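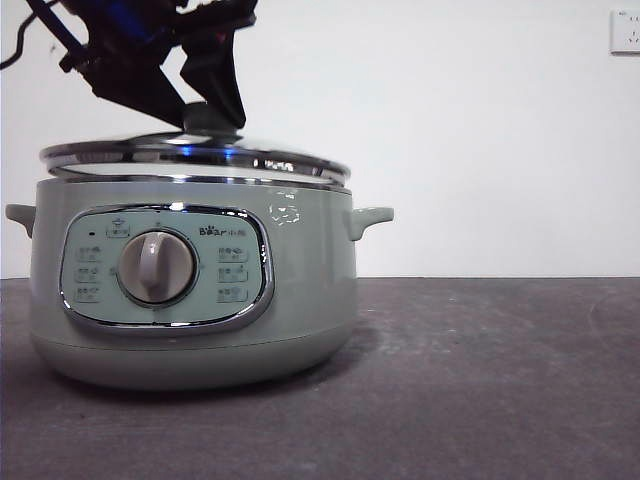 *3 min read - thread, 11 posts*

**1/11**
The Wolia test cell at our Oscombe site returned to service on Apr 21, 2023, after a full refit of the gripper. This thread sets out how the cell is arranged and how it is looked after. It is intended for partner sites running the same arm.

**2/11**
The task in this cell is lid handling. The arm takes a glass lid by its center knob, lifts it clear of an electric slow cooker, sets it down and later puts it back. The cooker is a Bear model with a sage-green body and a steel-rimmed lid.

**3/11**
The gripper has two fingers, which come down on the knob from above at an angle. The knob is short and rounded, so there is little height to work with. The approach point is taught with the lid fully seated and checked again with the lid raised and slightly tilted.

**4/11**
Grip force is set at 43 percent of the rated maximum. The previous setting was 60 percent. At that level the finger pads wore unevenly and the lid turned in the grip on release. The lower setting has been in use since February on our second cell, with no dropped lids recorded there.

**5/11**
Finger pads are replaced as a pair, never singly. The refit log for this cell shows 1671 lid cycles on the last pair. Sites should enter the cycle count at each change and keep the old pads, marked left and right, until the next inspection.

**6/11**
Cable routing deserves attention. The thin black cable at the gripper should hang in an open curve and stay clear of the fingers through the whole lift. Run the arm at low speed to the top of its travel and watch the cable at both ends. If it pulls tight at any point, move the clip nearest the wrist and run the test again.

**7/11**
Placement of the cooker:
- It stands directly on the table, with no mat under the base.
- The control panel faces the fixed camera.
- The area to the right of the cooker is kept free as the set-down zone for the lid.
- Both side handles are left clear.

**8/11**
Lighting caused more lost time than any mechanical fault. The steel rim and the glossy body both return strong highlights, and the lid finder read one of these as the edge of the rim. The Orard vision settings were changed to search for the knob first and the rim second. Exposure was also reduced by one step. The table itself is matte dark gray and has given no trouble, scuff marks included.

**9/11**
Weekly care is as follows:
- Wipe the finger pads with a dry cloth.
- Check the finger screws with the torque driver, and do not add thread lock.
- Clean the glass and the knob of the lid. Grease on the knob is the most common cause of a slipped grip.
- Run the home position check and save the result.
- Look over the outer jacket of the cable for flat spots.

**10/11**
If a lid slips during a lift, stop the arm and leave the fingers closed. Support the lid by hand before releasing the grip, and only after the cell has been placed in safe mode. The event is then entered in the log with the cycle count and the force setting. Please do not raise the force as a first response - clean the knob, inspect the pads and repeat the approach check before any setting is changed.

**11/11**
Two items remain open. The Pearce finger set, which has a deeper notch at the tip, is on order and will be tried on this cell with the same force setting. The set-down position will also be taught again once the new fingers are fitted, as they are slightly longer than the present pair. Sites that hold a Pearce set already are asked to send their pad wear records to the Oscombe cell desk. Until the trial is complete, the current fingers and the settings given in this thread remain the standard for all Wolia lid cells.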